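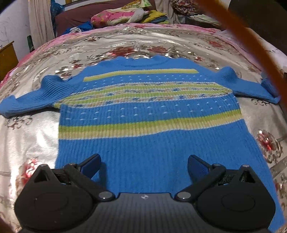

The size chart in the Nustano pattern app stopped recalculating after the December update. I am using it to grade a child's pullover up to an adult medium, and any change to the gauge field leaves the stitch counts at the old values. The stitch pattern I am copying comes from a blue sweater with a single yellow-green stripe just below the neckline, a row of small white dots under that, and then a wider band in yellow-green, pale pink and blue. I charted all of it in the app over two evenings, so I would like to avoid starting the file over.

Ticket status: Resolved
Product: Nustano desktop, pattern module
File type: Suletti chart import
Priority: Normal

Steps to reproduce

Open any pattern that has an imported Suletti chart in it. Go to Sizing, then Gauge. Change stitches per four inches from 22 to any other number and press Apply. The gauge field keeps the new number. The cast-on count, the underarm count and the neckline count do not change. Close the pattern and open it again and the gauge is back at 22.

Patterns without an imported chart recalculate correctly. I tested with a plain hat and a scarf.

Things tried before opening the ticket

Restarted the app. No change.
Restarted the computer. No change.
Turned off autosave. No change, and turned it back on.
Exported the pattern and imported it under a new name. Same problem in the new copy.
Deleted the chart from a copy of the pattern. Gauge works in that copy, but the color rounds are gone.

Reply from support, 10:40 AM

Thank you for the steps. Please send the log from Help, Diagnostics, Save Log. Also please check whether the chart is locked. A locked chart shows a small padlock next to its name in the left panel. A locked chart will stop the body counts from changing if the repeat does not divide evenly into the new number.

Update from customer, 11:25 AM

Log attached. It is 1,771 lines, and most of them are the same warning: "repeat width mismatch, sizing skipped." There is no padlock next to the chart. I right-clicked the name and the menu offers Lock, so I take that to mean it is unlocked.

The repeat in the chart is 8 stitches wide. The dot row repeats over 4, so it should fit inside the larger one without trouble.

Reply from support, 1:15 PM

The warning is the useful part. Before the update, the app rounded the body count to the nearest full repeat. It now skips the whole sizing step when the count is off by even one stitch, and the message only goes to the log. We can see this on our side with your file. The import also marks Suletti charts as locked internally without showing the padlock.

Please try the following on a copy of the pattern:

1. Right-click the chart and choose Lock, then right-click again and choose Unlock.
2. In Sizing, open Options and set Rounding to Nearest Repeat. It will probably say None.
3. Enter the gauge again and press Apply.
4. Save, close and reopen the pattern.

Update from customer, 2:05 PM

Rounding was set to None. I never touched that setting, so the update must have changed it. After steps 1 through 3 the body count moved from 176 to 192, which divides by 8. It held after reopening.

The sleeves are still wrong. The cuff count did not move, and the increases up the arm still assume the old cuff. The sleeves are charted separately and use the same dot row.

Reply from support, 2:50 PM

Each chart carries its own lock, so the sleeve chart needs steps 1 through 3 as well. After that, go to Sleeves and press Rebuild Increases. The increases do not update on their own when the cuff count changes. This was also the case in earlier versions.

Update from customer, 3:30 PM

Sleeves fixed. Cuff and upper arm are both correct now, and the increases come out every 6 rounds, the same as I had worked out on paper. Printed the pattern and checked the counts against my notes. The yoke matches too.

One smaller thing. The yarn estimate still says 400 yards for the main color, which was the figure for the child's size. Is that the same bug?

Reply from support, 4:10 PM

No, the estimate is a separate calculation and is only refreshed from the Materials tab. Press Recalculate there. If it stays at the old figure, reply to this ticket and we will reopen it.

Internal note: hidden lock on import and Rounding reset both reproduced. Linked to the existing report for the next patch.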